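Posted in: Home & Moving > Decluttering > Electronics and Old Papers

What do I do with a basement full of old computers before a move?

Gráinne Kavanagh
asked at 9:40 pm

We close on the new place in Drultholm in February and I have finally gone down to the basement, where my husband has apparently been running a retirement home for office equipment. There are desktop towers, a printer the size of a calf, a box of modems, and 26 power cords, which I counted because he told me there were "a few." He says all of it might be useful. He has said this through two previous moves.

The movers (Virnora, picked because they answered the phone) charge by weight, so sentiment now has a price per pound. I'd like most of it gone before they come.

My questions are pretty basic. Will a thrift store take any of this? Do I have to worry about what's on the computers? Some of them did our taxes for years, and one ran my mother-in-law's quilting business, including her customers' addresses and her opinions of them. Is there any part worth pulling out and keeping? And can I put the rest at the curb after dark like a normal person?

I own a screwdriver and am willing to be rude to machinery. I don't have the patience to sell things one at a time to strangers who ask if I'll take four dollars.

Obed Asamoah
answered at 10:15 pm

Don't do the curb. In a lot of places it's against the rules and somebody always goes through the pile, and then your mother-in-law's opinions are public.

Call the thrift store first. Ours used to take any computer with a plug on it and now they won't take one at all, they got tired of being the dump. Some will take monitors if they're flat. None of them want the printer. I have never met anybody who wanted the printer.

Look up your county's electronics drop-off, which is usually a couple of mornings a month and usually free for residents, with a charge for tube TVs. Bring something with your address on it. Bring your own muscle too, the guy with the clipboard is only there for the clipboard.

Cords: keep two of the fat black kind and one of whatever your TV uses. Let the others go. You will need one of them the following week and it will cost you six bucks, and you should think of that as rent.
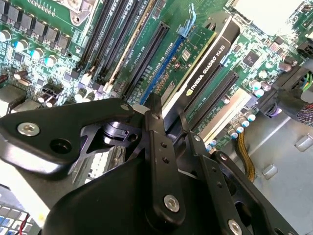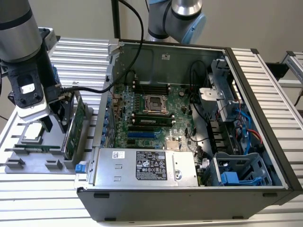
Tower on its side with the side panel off, CPU socket empty.
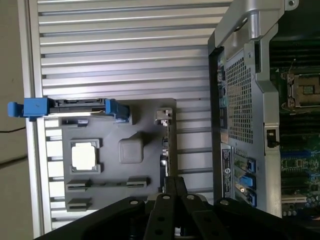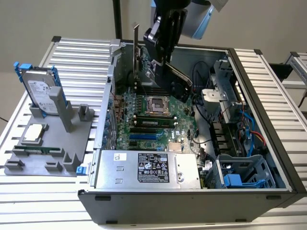
Elfriede Leitner
answered at 7:05 am | edited once

Obed is right about the curb and too generous with the cords.

On the data, the thing you care about is the drive. Everything else inside a computer can go to the recycler with a clear conscience. The processor doesn't remember your taxes, and neither does the memory, whatever the name suggests. Unplug the tower from the wall, lay it on its side, take the cover off, and look for a metal box somewhat smaller than a paperback, with one wide flat connector or two narrow ones. In newer machines it may be a thin case about the size of a deck of cards, or a little stick lying flat on the main board under a single screw. An older tower may well have two drives, so keep looking after you find the first and feel pleased with yourself.

Some of the towers may already have had parts taken out of them. Mine had. My late brother "borrowed" from every computer in the house for years, and I spent an evening searching for a drive in a box that had a fan in it and not much more. Check anyway, and put a strip of masking tape on each one when you're done, marked NO DRIVE. Otherwise you will open the same one again the next night. I speak from experience and a broken fingernail.

Then, before anything gets destroyed, ask whether there's something on there you want. Photos especially. A cheap USB adapter will let you plug an old drive into your current laptop and copy things off. My family lost a whole christening to efficiency.

After that you have choices. If the drive still works, you can run an erasing program on it overnight. If it doesn't, or you don't care to, drill it or take it to a shredding event. Safety glasses if you drill. The little stick and the deck-of-cards kind need the chips themselves destroyed, so a hole through one corner is only decoration. The bank in our town does a shredding day every spring and will take drives along with paper, though you have to ask, as it isn't on the flyer.

Worth keeping: one working keyboard, one mouse, and the screws, in a jar, to annoy whoever clears out your next basement.

As for your husband, I'd give him a single box. He picks the box, within reason, and it goes in his own car. Mine chose a very large one and filled it with modems, and we were both satisfied.

Piyumi Bhuiyan
answered at 12:30 pm

My uncle has a printer like that and it still works great. Is yours for sale?

Gráinne Kavanagh
replied at 12:52 pm

Piyumi, it is free, it is on Tindall Road, and I will hold the door.

Elfriede, thank you. The box has been announced and is being negotiated. I've taped up the first few towers and found one drive so far, plus a gas bill and a fork.

Contact us | House rules | © Brurnus Community Help | Back to top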